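Grakden 2 – second-hand bass cabinet, two speakers
Flindgate Music Exchange

Condition: used, good
Status: available in the shop, collection preferred
Listing updated 12 August 2026

This cabinet came to us in January from a player who is moving to a smaller flat. It was built by Declercq, a small workshop which made speaker boxes for local bands and did not export many of them. We have sold a few Declercq guitar combos before, but a bass cabinet from them we see seldom.

The sound is warm and a little slow, as one expects from an older closed box. It likes a valve amplifier, but we have tested it also with a modern light head and the result was very pleasing. For a slap player it is maybe not the right choice. For soul, country and quiet rock it is lovely, and it keeps the low notes clear when the drummer plays softly.

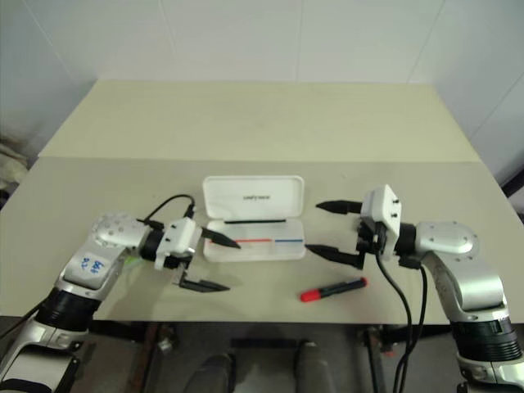 An open pencil case with a pen, on the work table.

What we have done

Both speakers were taken out and checked. One had a tired gasket, and this is replaced. The speakers themselves are the ones fitted by the workshop. The input plate had a loose socket, so we changed the socket and kept the old one in a bag, which goes with the cabinet. The cloth at the front was cleaned with a soft brush only. There is a small tear at the bottom left corner, almost 2 cm long, and we have left it as it is.

The covering has the normal marks of a cabinet that has travelled in vans. One corner protector is newer than the others and is slightly darker. The handles are firm. There are no wheels, and we do not recommend to add them, as the bottom panel would have to be drilled.
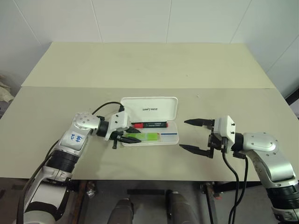

Marker with red cap in the open case.

Details

Maker: Declercq
Model: Grakden 2
Type: closed back, bass
Weight: 31 kg
Sockets: jack, in and through
Included: old socket, Zullum padded cover

The Zullum cover is not original to the cabinet but fits well. Its zip is stiff at one side – please pull it slowly.

Trying it and taking it home

You are welcome to bring your own amplifier and play as long as you wish. If you do not have one with you, we can lend one of ours in the test room. Please write before you come, so that we can carry the cabinet down from the store.

We can send it by pallet inside the country, but the price for this must be asked separately. Two persons are needed to lift it into a car. Our guarantee on used cabinets covers the speakers and the wiring, and does not cover the cloth or the covering.
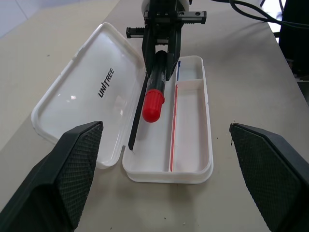
White pencil case with its lid open.

Part exchange is possible, also for pedals and smaller amplifiers. Send us some photos and the model name, and we will answer with an offer.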